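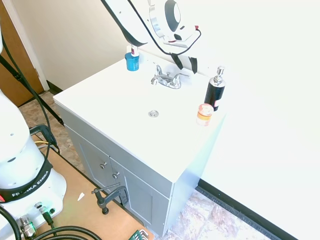
White integrated top on a light gray base, fitted in a corner.

Zurano Basin Sealant, Neutral Cure
Item no. 2983
Supplied by Dukdale

Zurano is a one-part neutral-cure silicone for joints around vanity tops, basins, shower trays and tiled walls. It gives off no acetic acid as it cures and can be used next to mirrors and plated fittings. The cured bead stays flexible and can be wiped down with ordinary bathroom cleaners.

Colors
Bright (white), Pearl Gray, Clear. Bright is matched to the Cluvalon range of tops and trays. Pearl Gray dries slightly darker than the swatch on the cartridge.

Joint size
Minimum width 2 mm. For joints deeper than they are wide, fit backer rod first. The sealant should bond to the two sides of the joint only. A bead stuck to the back of the gap as well will tear when the top moves.

Surfaces
Suitable: glazed tile, glass, enamel, cultured marble, acrylic, painted drywall, sealed wood.
Not suitable: bare natural stone, polyethylene, polypropylene, bituminous surfaces. For marble and limestone use Zurano Stone, item no. 461, which does not stain the edge of the slab.

Application
Remove all old silicone. New sealant will not hold on a film of the old one. Wipe both faces with isopropyl alcohol and let them dry. Mask if a straight edge is needed. Cut the nozzle at 45 degrees to the width of the joint, run the bead in one pass and tool it before a skin forms. Pull the tape while the bead is still wet.

Where a vanity meets two walls, seal the vertical corner of the backsplash first, then the long run along the back, then the side. Leave the gap between the cabinet and the floor until the top has been sealed.

Curing
Keep water off the joint overnight. Thick beads and cold rooms take longer. Do not paint over; paint will not stick to it.

Storage
Keep cartridges upright, dry and away from frost. An opened cartridge can be kept for a short time with the nozzle left on and a plug of cured sealant in the tip.

Ordering
Sold singly or by the carton. Orders of 200 cartridges or more ship on a pallet direct from the Dukdale warehouse. Colors can be mixed within a pallet but not within a carton.

Nozzles are included. Backer rod, masking tape and tooling spatulas are listed under Accessories.

Page revised 2022-03-14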